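What People Keep: My Project on Small Things in the Hultbridge Lost Property Records

By Lies Van Beek

So I picked lost property for my local history project, and when I told people that, they mostly asked if I meant property law. I did not! I meant umbrellas and gloves and single shoes. The Hultbridge town library has the old lost property ledgers from the Urnlow bus line, and you can read them in the back room if you ask at the desk and leave your bag in a locker. I started in September and went most weeks after my last class.

The ledgers have 3,239 entries in total. I did not read all of them closely (my handwriting skills are not that good, and neither were the clerk's). I went with one year in the middle, which had 269 entries, and I typed every one of them into a spreadsheet with the date, the item, the route and whether the owner came back for it. The clerk signed each page "Jansen" and nothing else, so that's what I call the clerk too.

My first question was simple: what do people bother to come and get? I figured it would be the expensive stuff. Money and purses did go back fast, often the same day. But after that it got messy. Plain wool scarves were claimed a lot. Good umbrellas almost never were, and Jansen seems to have given up describing them by spring. The entries just say "umb." and a color.

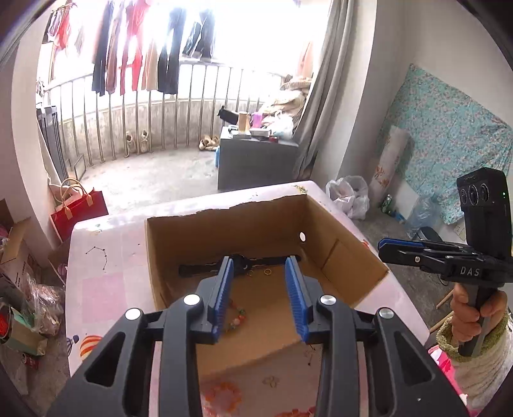
Jewelry turned out to be the hardest category to handle, and I changed my mind twice about how to sort it. Jansen put it all under "trinkets," so a wedding band and a string of glass beads sit on the same line with the same stamp. I tried splitting it by value, but the ledger hardly ever gives one. Then I tried splitting it by how a person would describe it at the counter, and that worked much better. Take a black wristwatch. If you lose one, what do you tell the clerk? Black strap, tells the time. Two small gold rings aren't much easier unless there's writing inside. But a bracelet with red, orange and green beads, you can describe that in one breath and the clerk knows right away if it's yours. I made a column called "easy to describe" and went back through the whole year filling it in, which took me an entire Sunday and a lot of toast.

The column ended up being my favorite part. Things marked easy to describe went home more often than things marked hard, even when they sounded cheap. I want to be careful here, because I was the one deciding what counted as easy, and I already had a hunch by then. My teacher pointed this out in the margin of my draft and she was right. If I did it again I'd have a friend fill in the column without seeing which items were claimed.

The route mattered too. The Grarnemlow route was the long one, out past the farms, and things lost on it were claimed late or not at all. One entry for a child's coat has a note next to it saying "will send brother," and then there's nothing. I looked ahead in the ledger for the brother and couldn't find him.

I also left out page 381, where water got into the book and I could only read the word "hat."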